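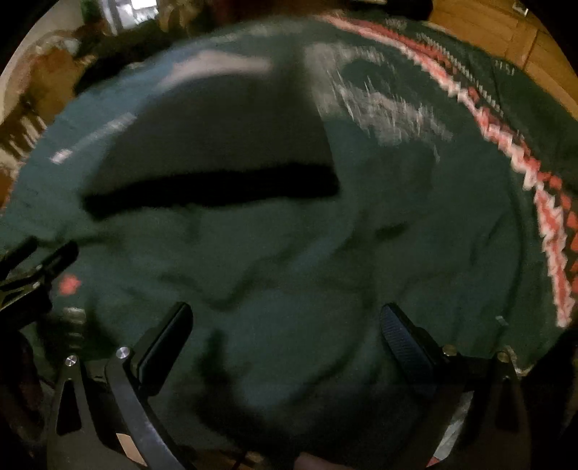
Gudrun Strand thinks the second volume of Ukari should have stopped at the lighthouse chapter, and she told me so on the phone before I'd finished my tea. The last 18 pages only set up the next series, she said, and the inking gets thin. I like those pages. We left it there.

Read Kramer 7 after lunch. The new colourist is better at night scenes than the old one. Lettering still too small. Two typos, one in a caption.

Sorted the back issues as far as Stosteo. No sign of issue 114, which I was sure I had. Will ask at the shop on Saturday if they have a cheap copy, and cancel Skernalico while I'm in. Haven't enjoyed it since the team split up, and the July crossover means buying up to 7 extra titles to follow one story.

Gudrun wants her Ukari back by the weekend. Still have to reread the middle part.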